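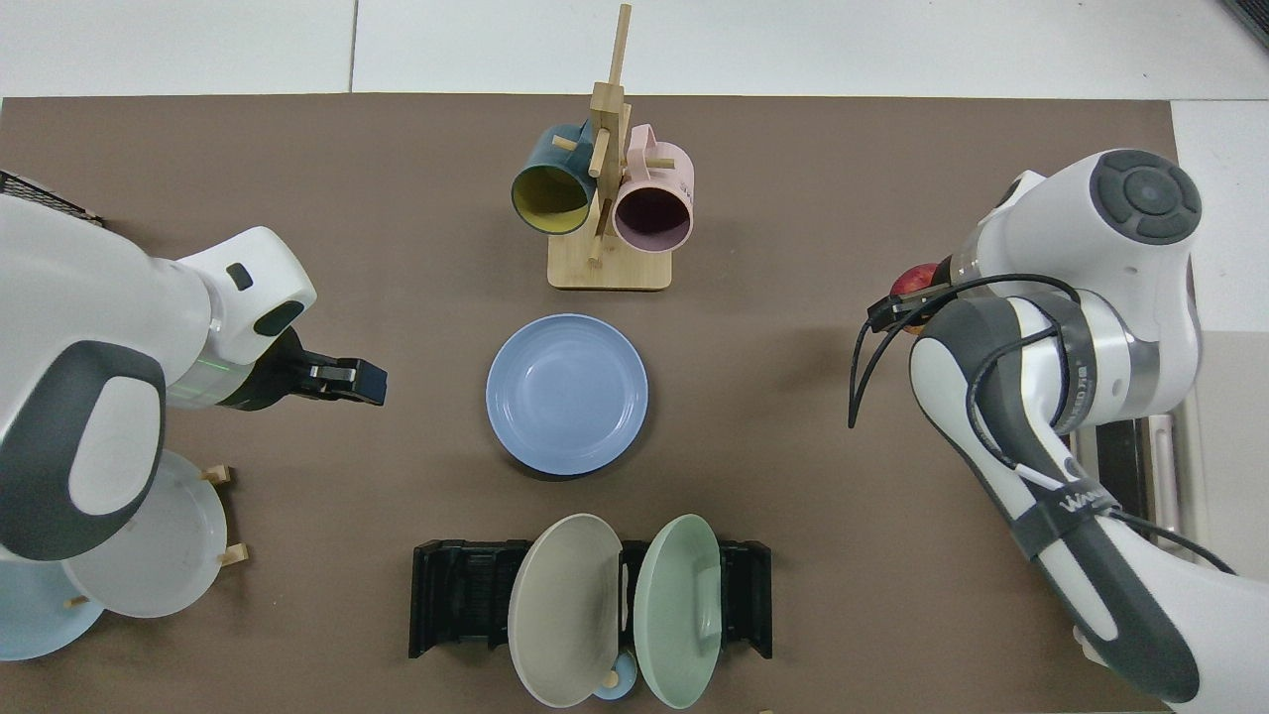 Brown mat, blue plate in the middle

Ticket - celebrity wedding gallery, Gradcombe site
Status: open

Contreras wedding story went live at 9 am. Gallery stops loading at slide 24 of 87. Readers get a spinner, then blank. Mobile only, desktop fine. Cleared cache twice, no change.

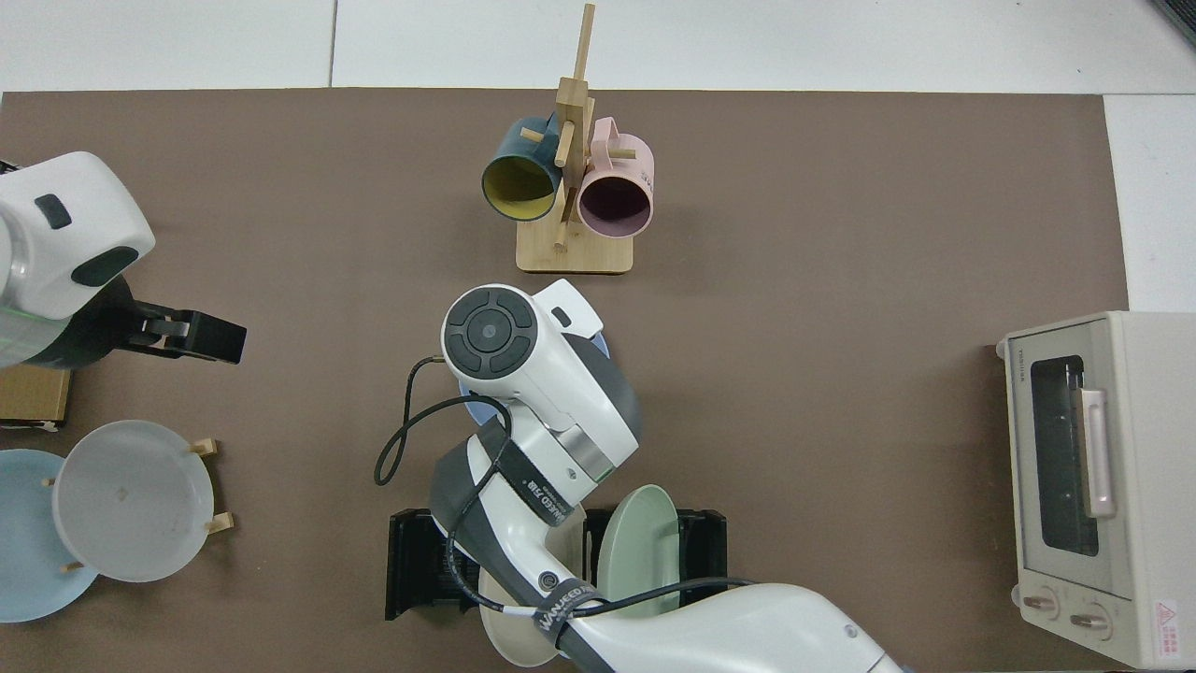
Also the guest list sidebar is showing the old Vasmont engagement rumor - the one we pulled in February. Please kill that first, their publicist has allready emailed.

Update 2:15 pm: Doltidico plugin throws error 520 on the red carpet slides. Rolled back one version. Loads now but captions are off by one, so the bride is labeled as her brother.

Nearly 1,000 comments, most about that. Need a fix tonihgt.

Kelly Falcão, web desk

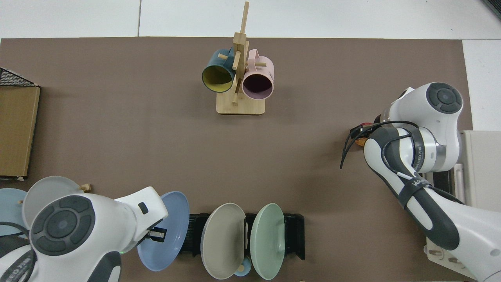 Mug tree with teal and pink mugs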